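Visit report: Skendby housewares open day
Filed 12/12/2021

The Skendby site opened its sample rooms to trade visitors for one day. Registration was at the side entrance and badges were issued by session. I had the second session, which covered lunch containers, insulated canisters and carrying accessories. Parking is limited. The overflow lot is on the far side of the loading area and is not signed from the road.

The building has 2 floors. The lower one is storage and dispatch and was closed to visitors apart from the corridor. Samples are kept upstairs, and visitors may handle all of them except the color masters, which stay in a locked cabinet. Session length was 60 minutes. That was enough for the containers and too short for the canisters.

Brolix presented first, with a talk on lid seals. The main points were gasket seating depth, the effect of dishwasher cycles on gasket shape, and why the company has moved away from side clips on its smaller sizes. Printed data was promised and had not arrived at the time of writing. Lopes followed with coatings and printed decoration. The Lopes sheet lists 17 stock colors, with custom shades available above a minimum order that was not disclosed.
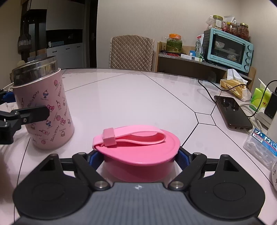
My own interest is in straps and handles, and most of my time went there. A lunch container is carried more often than it is opened, and a strap that slides off center will tip the contents. The usual solutions are a molded handle, a fabric sleeve or a separate band. The pink container on the marble-look table uses a silicone strap, a lighter pink than the lid, laid across the top and looped back on itself. A small square keeper near one end holds the loop. With this layout the keeper is the part I would test first, under load and with the strap wet. The tall canister beside it, pink with bows, cakes and ice-cream cups in the print, has a stainless-steel rim. I asked whether the decoration stops short of the rim for reasons of adhesion or appearance and was referred to Lopes.

Pledance had the last slot, on packaging. The presentation dealt mainly with carton sizes and shelf labels for export orders. There was little on protecting printed surfaces in transit, a recurring problem with our own deliveries. I raised it and was told a revised insert is due in February.

Points to follow up:

Strap material grade and hardness, from Brolix.
Spare keepers: whether they can be ordered separately, and in which colors.
Abrasion results for printed canisters, from Lopes.
Sample request: 2 containers with straps, unprinted.

Coffee was available in the corridor. The next session was already waiting when ours ended, so the canister lids were not examined. A second visit would be needed for those.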